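Cavine informs customers about a grip force fault in Gesiler disassembly cells

Amham, Aug 10, 2024 – Cavine, a supplier of robot cells for the dismantling of used computers, today informs its customers about a fault in the grip force control of the Gesiler cell. The fault can let the gripper close with more force than the operator has set. No person was hurt. Cavine asks all sites to install the software update 2.7 before they continue with processor removal.

The fault was first reported by the recycling plant Amini, where 13 motherboards were found with bent socket pins after one shift. Our service team visited the plant and could repeat the problem on a test bench. When the arm stops in the middle of a task and is started again by hand, the controller can lose the force limit of the last step and go back to the factory value. This value is correct for lifting a power supply, but it is much too high for work at a processor socket.

The cell did not give an alarm in these cases, and we consider this the more serious part of the problem. An operator who restarts the arm must be able to trust the number on the screen. With the update, the limit is read again after every stop, and the arm stays still until the operator confirms it.

Until the update is installed, the following rules apply:

Do not restart the arm in the middle of a task. Send it to the home position and begin the task again.
Keep the side door of the cell closed while the arm has power.
Remove processors by hand.
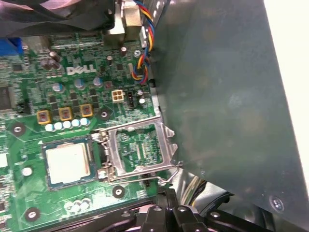 The installation takes 90 minutes per cell and is free of charge. Customers with a service contract will be called by our office in Amham in the next days. All other customers can order the update through their dealer. Cells used only for opening cases and removing drives have the same controller, so they need the update too – even if no damage was seen there.

Boards that were processed after a manual restart should be checked again before they are sold as working parts. Cavine will replace damaged boards when the log file of the cell shows such a restart. Please keep the log files until the end of August and do not reset the controller before they are saved.

Cavine regrets the trouble this has caused to its customers. A written report on the fault will be sent to all sites which use the Gesiler cell.

Press contact: Cavine, Press Office, Amham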